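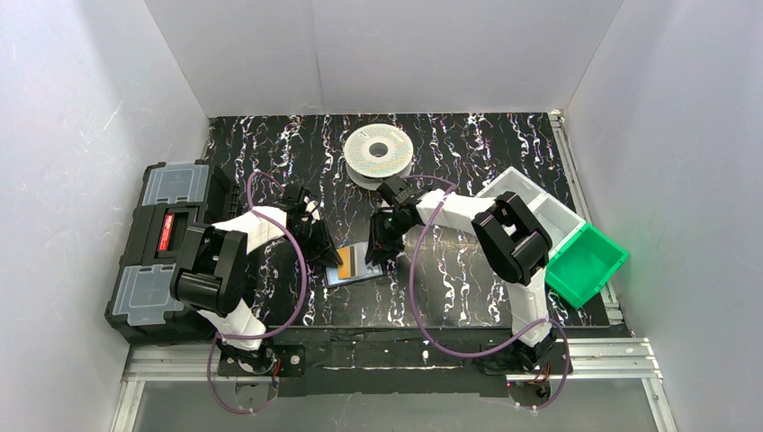
# How I Sort the Small Flat Stuff

Updated 14/10/2020

You know the pile I mean. Loyalty cards, seed packets, spare button envelopes, the little sleeve that came with the thing you bought in July, gift cards with maybe a dollar left on them. Mine lived in the top kitchen drawer until the drawer stopped closing, and then it moved to a shoebox, and then to a bigger shoebox. I've been through it properly three times now and I finally have a way of doing it that I don't dread, so I'm writing it down (mostly for me, but help yourself!).

## What you'll want

- A mat or a big placemat, something dark
- A soft dry cloth
- A pencil and some scrap paper
- Index card boxes, or any box that's a bit taller than your tallest packet
- Paper dividers, which you can cut from cereal boxes
- Scissors
- A cup of coffee, well away from the mat

The mat matters more than you'd think. I did my first round straight on a pale tabletop and kept losing white cards against it. A black mat with wavy white and gray streaks makes a bright blue piece with an orange-and-yellow panel jump right out at you, even when it's small. The streaks have a bit of faint purple in them too, but that part is purely for my own enjoyment.

If your mat is brand new and wants to roll up, lay it face down under some heavy books overnight. I tried the hair dryer trick once and got a wavy mat. Don't do the hair dryer trick.

## Step 1: Dump it somewhere else

Tip the whole box out on the bed, the floor, a tray, wherever. The mat is for the piece you're looking at right now, and the pile will swallow it if you let the two meet. One flat thing on the mat, deal with it, move on to the next.

## Step 2: Get each piece lying flat

Put it face up so you can read whatever there is to read. Don't worry about getting it perfectly square to the edge, a little crooked is fine and you'll go crazy otherwise.

Thin stuff is annoying to pick up off a smooth surface. Slide it toward the edge until a corner hangs over and grab it there, or press down on one end with a fingertip and see if the other end lifts. Please don't dig under it with a fingernail if it's paper. I've split the corners of more than one seed packet like that and then found seeds in the couch for weeks.

## Step 3: Ask your 2 questions

Mine are:

1. Would I go looking for this?
2. Would I know where to look?

If the first is a no, it goes. If the first is a yes and the second is a no, it needs a home in the box, and that's most of what you'll be filing. Two yeses means it already has a home and has wandered off, so walk it back at the end. (At the end! If you get up for every single one you'll be folding laundry in ten minutes.)

## Step 4: Pick your sections by color first

I know, I know, everybody says alphabetical. I tried alphabetical. I had an Imex card filed under I and a Tinico one under T, and when I needed the Tinico one all I could remember was that it was green. So now I go by the main color on the front, and inside each color I put the tall ones at the back.

Anything with more than one color goes with whichever takes up the most room. Blue with an orange-and-yellow patch is blue. Mostly orange with a blue stripe is orange. Make the call fast and stick with it.

## Step 5: Write down the numbers

Before a card goes in the box, copy down any number you'd be sorry to lose. I have a Yazzie membership that ends in 3083 and I used to dig the card out every time they asked. These days it's on a sheet of scrap paper taped inside the lid. Only put the last few digits on the sheet if it's something that could be spent by whoever finds it.

## Step 6: Load the box

Stand everything on its long side with the tops facing you. Leave enough slack that you can flip through with one finger. My box is an old Celtus one, and the label on the side claims it holds 1000 cards. Maybe it does, if you never want to get one out again! I stop when it's a bit over half full and start another.

Soft packets slump, so I tuck a piece of cereal box behind each handful.

## Keeping the mat nice

Wipe it with the dry cloth when you're finished. For coffee (see above, I didn't follow my own list) a damp cloth and a drop of dish soap, then let it dry flat before anything made of paper goes back on it. Store it flat behind a bookcase or under the bed. If you have to roll it, roll it loosely with the pattern on the outside.

I run through new arrivals every few weeks now, whenever the envelope I keep by the door gets fat.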